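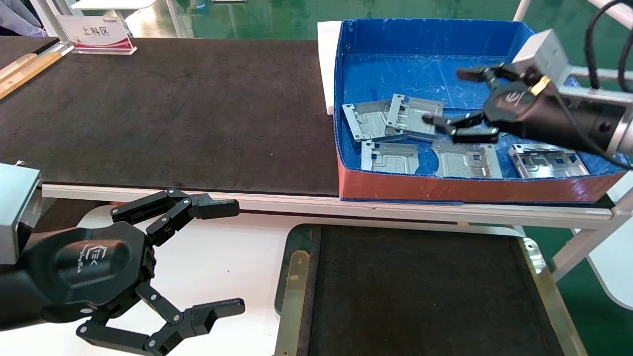
Search minutes and notices Go

Hamel Site, Packing Hall: Bench and Tray Working Group
Minutes, October meeting

Present: Anwara Weerakoon (chair), Guido Bassi, So-ying Kwok, Selvaraj Khan (minutes)
Apologies: Arif Jayasinghe

1. Minutes of the previous meeting
Accepted with one correction. Under item 4, "Kostthorpe bench" should read "Kostthorpe store."

2. Loading area: work surface
GB reported on the long dark surface at the loading area. There are light scuffs and a few small specks on the top. He regards these as cosmetic. SK asked whether the surface should be turned end for end to even out wear. GB said the fixings to the front rail would have to come off first and the job would take the station out for a full shift. Agreed to leave it as is and look again at the next inspection.
Cleaning: damp cloth only. The solvent wipes held at Kostthorpe are not to be used on the dark surface until Nuvbridge has replied on compatibility.
Action: GB to chase Nuvbridge.

3. Blue tray
The blue tray stays at the right-hand end of the dark surface. SYK proposed moving it to the white table in front, which would shorten the reach for seated staff. AW noted that the white table is also used for checking and that a tray there would take up the checking space. The proposal was not carried.
SYK asked for it to be recorded that the tray position should be marked, whatever position is chosen. Agreed. Corner marks in tape, inside the tray outline so that the tape edges do not lift.
A second tray of the same pattern is on order under reference 2882. It will be kept as a spare and will not go into use alongside the first.
Action: SYK to mark the position. SK to confirm delivery of the spare.

4. Signs
The loading area sign (上料区) remains at the far left corner of the work surface. AJ had asked by note whether an English line could be added for visitors. The holder takes a printed insert, so no new holder is needed. AW wants the Chinese text kept at its present size, with any English set smaller underneath. GB preferred a separate label on the rail. Left open until AJ can attend.
Action: AJ to bring a draft insert in both layouts.

5. Frame and rail
GB is to check the joint between the white aluminum rail and the support leg at the right-hand side. Bolts to be checked for torque and the values entered on the bench sheet. The last sheet had 12 entries and 11 signatures. The missing one is to be traced or the check repeated.
Nothing is to be hung from the front rail. This includes cloths and clipboards.
Action: GB.

6. Tedoment labels
SK circulated samples. Type 3 peeled cleanly from scrap rail after a week. The others left residue. Type 3 adopted for bench use.

7. Other business
SYK will be on site on Sunday for the stock count and can tape the tray position then. AW to arrange access.

Next meeting to be called by the chair once Nuvbridge has replied.

Comments (3) Shares (11)

Related items
Bench inspection sheet, blank
Tedoment label samples: test notes
Kostthorpe store: wipes and cloths list
Packing Hall stock count arrangements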